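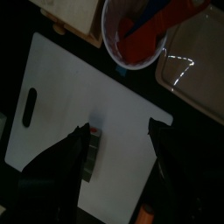
Reading time: 4 min

Section 5. Running the open-day demonstration

Read this section before you let visitors near the Jiltilari cell. The demonstration is easy to start and easy to oversell, and most of the trouble we have had came from the second of those. A visitor sees a gripper come down with its two fingers open next to a small gray block on a white cutting board, and assumes the machine knows what the block is for. Your job as host is to show what the cell does on the day and to leave the rest to the sales brochure, which has plenty of room for it.

Allow 43 minutes for the full visit. If the group is late, drop the talk and keep the table time.

5.1 Before the doors open

1. Switch on the cell and let the start-up check finish. Do not skip the check, even if it passed in the morning.
2. Set out the props from the Fastotley kit. Use the ones the task was prepared with. A bowl that looks close enough to you may not look close enough to the software.
3. Wipe the cutting board and put it back on the table.
4. Run the task with no one watching. Run it 3 times. If it fails twice, do not open with it.
5. Write the results of those runs on the host sheet, failures included.

NOTE: The Vivura slide deck says the cell is "ready for any kitchen." Leave that slide out. We have asked for it to be changed and it keeps coming back.

5.2 Where people stand

Keep visitors behind the floor line while the arms have power. The black walls make the cell feel like a little theater, and people lean into theaters. Small children should stand in front with an adult holding on to them. Bags and coats go on the hooks by the door.

CAUTION: Never reach into the cell to straighten a prop while a run is in progress. Press the stop button, wait for the arms to settle, then reach in. This applies to hosts who have done it a hundred times.
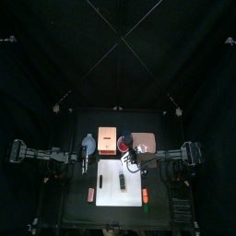
5.3 Giving the demonstration

1. Tell the group what the task is before it starts. Say it in one sentence. If you explain the goal after the arms have moved, whatever they did will sound like the plan.
2. Start the run from the console and stop talking. Visitors watch better in silence, and you will be less tempted to narrate a hesitation as "thinking."
3. If a gripper misses, let it try again once. Say "it missed." After a second miss, press stop and reset.
4. Ask one visitor to choose a new spot for one of the small objects. Stop the arms, move the object yourself, and run the task again. Expect worse results here. It is still the most useful part of the visit.
5. Give the success count for the day, including the runs from 5.1.

NOTE: The figure of 478 completed runs in the handout comes from our own log. It covers one task with one set of props, and the log did not record how many times a host helped. Abimbola Danladi rewrote that line in April to say so. If your handout has the older wording, recycle it.

5.4 Questions you will get

"Is someone steering it?" Answer for the run they just saw. If a person was at the controls, say so.

"How long until I can have one at home?" We don't know. Please don't pick a year.

"Can it do something else?" It can do what was prepared for the day. Offering to try a new task on the spot has gone badly at two open days, and at the Böttcher visit it used up the whole question period.

"What does it cost?" Hand over the contact card.

5.5 Closing down

1. Send both arms to the rest position and wait until they stop.
2. Turn off arm power at the console. The main switch comes last.
3. Return the props to the kit box and check them against the list in the lid. Small pieces get carried off, mostly by accident.
4. Copy the day's runs from the host sheet into the log the same evening. Do not round up. A run that needed a hand goes in the "assisted" column.
5. Lock the console and hang the key in the office.

CAUTION: The arms can sag a little when power is removed. Keep hands off the table until the main switch is off.

Related sections

Section 3. Console and stop button
Section 4. Preparing a task for the Jiltilari cell
Section 6. Host sheet and run log
Fastotley prop kit: contents and spares
Handout wording, April revision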